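Prudside sorting afternoons are back, and I'm hooked

November 17, 2024

I went along to the first small-parts sorting afternoon of the season in Prudside yesterday, planning to stay an hour, and I was still there when they started switching off the lights. If you have a drawer at home that you can't open without something jamming (I have two), this is the event for you!

The afternoons are put on by Manby, the secondhand shop on Long Street, which ends up with boxes and boxes of odds and ends from house clearances. Most of it is perfectly good. It just arrives all mixed together, and nothing can go out on the shelf until somebody has pulled it apart. So they lay it out on tables, hand you a few plastic trays and let you get on with it. How you sort is up to you. I went by color for a while, then gave up and went by size, and my neighbor at the table went by "things I recognize" and "things I don't," which got her through her pile a lot faster than mine.

The shop says 66 people came through the door over the afternoon, and that 542 pieces went into labeled bags by closing time. I had a hand in maybe a shoebox's worth of that, but I'm still pleased with myself. The bagged pieces go on sale at the end of November, and the money goes toward new shelving for the back of the shop. They've raised $3,653 so far this year, which is more than I would have guessed from the sale of hooks and hinges.

There's one more afternoon before the holidays, same place, starting at 2. It's free, kids are fine as long as they're past the age of eating washers, and the coffee was better than it needed to be. Bring your reading glasses. I forgot mine and spent a good while squinting at screws. Spare trays are welcome too, the shallow kind if you have them.

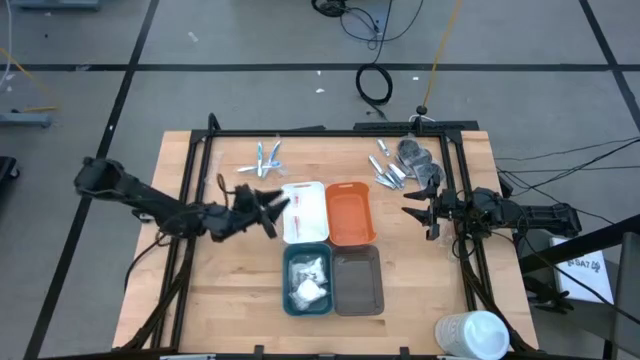
Sorting trays on a wooden tabletop, with the orange one and the dark brown one still empty.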